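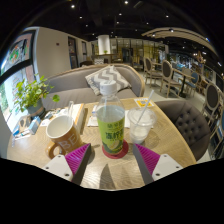

2018-01-24

Storkis grant, progress note after the Drerkora open day

Hello all – a quick one from me on how the visit went. We took the hand-held grippers to the café and let guests have a go at the small table jobs: taking hold of a drinks bottle, lining it up with a coaster, working round mugs and a takeaway cup. People loved it! Four guests asked if they could come back (yes please).

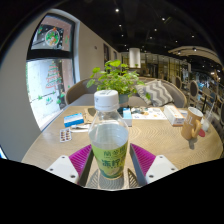 I'd worried that all the bits and bobs on the table would put people off, but they got stuck in, and we came home with 376 recordings towards the 1000 we promised you. The ribbed pads are a big step up from the old foam ones – much less fiddly to explain, too.

Still to do:

- Sort and label the Drerkora recordings
- Write a shorter briefing for guests, as mine went on a bit

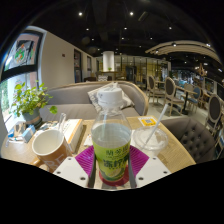 - Agree dates with Orlandini for the next open day, hopefully in March
- Send you the spending sheet for the three spare grippers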